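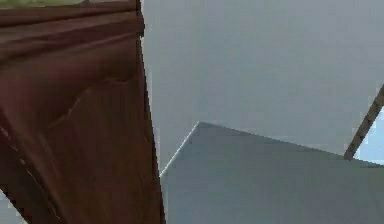

Figure 3. Simulated view at close range, Drorska packing cell, training set B.

Papers > Automation and Work > Section 4: The packing cell at Drorska
15/04/2021
By the Ashby work study group

4.2 What the packers were asked to judge

The Drorska plant makes turned and molded wooden housewares, and until the cell was installed every piece was checked and boxed by hand. The installer, Nurorness, trained the picking software on rendered views and then asked the packers to review them, on the sensible ground that people who handle a product all day ought to recognize it. Recognition proved to be a matter of taste. Much of Figure 3 is taken up by a large brown object in reddish wood grain, with a molded band along its top, and one packer passed it at once as good stock. A second wanted to know about the thin pale line running diagonally across the middle. On the floor, a line like that sends a piece to the seconds bin if it is a crack and to the customer if it is only a seam, and the way to tell is to run a thumbnail over it. The rendering did not offer this service. The review form had two boxes, "correct" and "incorrect," and she wrote "thumb?" between them.

The reviewers were given 577 views over four weeks, on top of their ordinary work. Management described this as a light task. The packers described it as the part of the day when their feet stopped hurting, and for that reason it was popular well beyond its merits. Of the views, 50 came back with handwriting outside the boxes. Nurorness had no procedure for handwriting and entered these as missing data. We asked to see the originals and found in them the most complete written account of packing that the plant has ever possessed.

4.3 Changes in the job

Before installation, a packer's shift was divided between checking, wrapping and boxing. The cell took over most of the boxing and left a new duty which the rota calls "attending." Attending means standing near the cell in case it stops. When it stops, the attendant clears the piece, presses the reset and signs a sheet. In December the sheets recorded 300 stops, a figure that the plant considered too high and the packers considered a fair return on their signatures.

Interviews suggest that the work became easier on the back and harder to describe. Several packers said they were now less tired at the end of a shift and less able to say what they had done in it. One told us that her old job had been dull in a way she could control – she could speed up before a break and slow down after it – while the new one was dull on a timetable set by somebody else. Checking remained with people, although the time allowed for it was cut when the cell arrived, apparently in the belief that looking at things is something one does while waiting.

The line display, a product named Wokeo, shows a running total of boxes closed. It gives the attendant's stops in red and has no color for cracked pieces caught by hand. On one shift we observed, the total reached 946 and the screen congratulated the cell. The attendant, who had pulled a run of split bases out of the infeed that morning, was on the other side of the guard looking for the pen.

4.4 Reading the handwriting

We coded the marginal notes by the sense they appealed to. Touch was the most common, followed by sound, which we had not expected: a sound bowl and a split one are said to knock differently against the bench. Weight came next. Notes about appearance, the one thing the views could supply, were the fewest and the least confident. Our coding scheme and the blank review form are given in Appendix C.

Ashby work study group – contact: the group office | © 2021 | Back to top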